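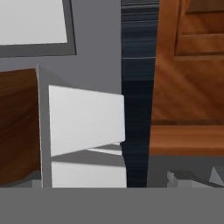 4.2 Planning with a held object

Grosulow splits each kitchen task into a symbolic plan and a set of motion queries. The symbolic plan is short, usually 6 steps or fewer, and comes from the Florkevell task library. Each step is passed to the motion planner with a goal region for the gripper and a list of bodies that must not be touched.

In the first release, the collision model of the arm did not change after a grasp. The planner treated the gripper as if it were closed on nothing. This was good enough for mugs and small boxes, but long items hit nearby appliances during transport. We now attach the collision mesh of the grasped item to the gripper link as soon as both fingers report contact. The mesh stays attached until the release step is complete.

The wrist view is of limited use while something is being moved. At close range it shows a few large surfaces, and the gripper body hides the lower part of what lies ahead. For this reason the pose of the held item is estimated from the external view only, and the wrist view is used to check drawer and door fronts before contact. Figure 3 shows a transport step in the Hendow kitchen.

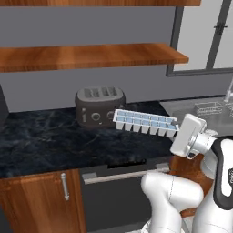 Figure 3. External view in simulation. The arm holds an ice cube tray by one end, close to the toaster.

The tray is a hard case because it is held at one end. A small error in the estimated wrist angle becomes a much larger error at the far end of the tray. We therefore grow the attached mesh by a margin that increases with distance from the fingers. The margin is set once per grasp and is not updated during the motion.

All queries are solved with Chacko, our sampling-based planner. It is given two attempts per query, each with a new random seed. If both fail, the step is returned to the symbolic layer, which may choose another grasp or move a blocking object first. We ran this version on 17 task layouts with three seeds each, using the same start poses as in Section 4.1.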